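Einführung in relationale Webdatenbanken
Begleitblatt zu Einheit 3: Formulare und Ansichten
Dozentin: Dörte Hinrichs

3.1 Tabelle und Ansicht
Eine Ansicht speichert keine eigenen Daten. Sie gibt das Ergebnis einer Abfrage wieder, das beim Aufruf neu ermittelt wird. Die Übungsdatenbank Lallura umfasst 816 Datensätze in 12 Tabellen; die Ansicht »Offene Ausleihen« greift auf drei davon zu.

3.2 Pflichtfelder
Pflichtfelder sind in der Tabelle festzulegen, nicht allein im Formular. Andernfalls gelangen beim Import – etwa aus CSV-Dateien – unvollständige Datensätze in den Bestand.

3.3 Dateifelder
Ein Dateifeld enthält lediglich den Verweis auf die abgelegte Datei. Beim Löschen eines Datensatzes bleibt die Datei erhalten, sofern keine Löschregel hinterlegt ist. Im Datensatz »Spielsteine, gelb und rot« ist das Feld »Foto« bereits belegt.

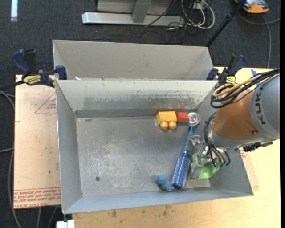

3.4 Aufgaben
a) Legen Sie eine nach Rückgabedatum sortierte Ansicht an.
b) Ergänzen Sie eine Löschregel für das Feld »Foto«.
Abgabe bis 5. April, 18 Uhr, bei Leonie Petersen.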